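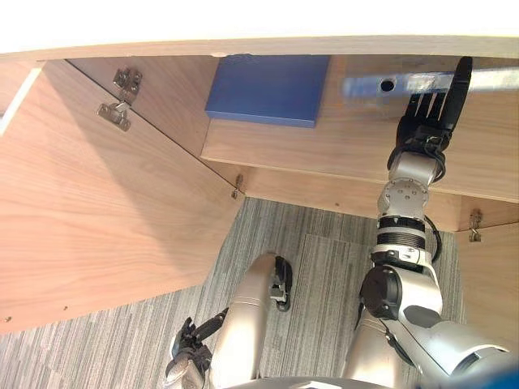 Desk cupboards to be emptied by the end of August, says Huvham

Print this story | E-mail this story

Staff at the Huvham office in Plornov have been asked to open the cupboards under their desks and deal with whatever they find there, a request that has met with less enthusiasm than the free lunch announced in the same message.

The cupboards came with the desks, and the desks came with the building. For most of that time the doors have stayed shut — some out of habit, some on account of hinges that had to be coaxed. They must be clear before the furniture is moved up to the fourth floor.

Seung-woo Na, who drew up the list of what belongs to whom, put the number of items handed in so far at 2,418. Of these, 2,082 were paper, chiefly folders and the things that go in folders. The rest included 7 staplers, a quantity of soup and a framed certificate for a course in clearing up.

"People told me their cupboard was empty," said Na. "They meant the part they could see from the chair."

The trouble spot is the shelf tucked up beneath the desktop. It is handy for anything flat, and anything flat put on it is promptly forgotten. Jae-in Ki, two desks along, recovered a tax form, a place mat and a birthday card for a colleague who has since left. She has signed the card and intends to post it.

Staff are reminded to look at the shelf with the door fully open, and to leave the doors and hinges on. An earlier message, which said the doors should be "taken care of", led to four being unscrewed and stacked by the lift. They have been put back, three of them on the right desks.

Unclaimed belongings will be kept in the Genumach meeting room until the move. The soup will not.

Print this story | E-mail this story

Recent items
Lift to stop at all floors again
Poduval car park: new lines, same number of spaces
Lost umbrella found, second umbrella lost
Kitchen rota for August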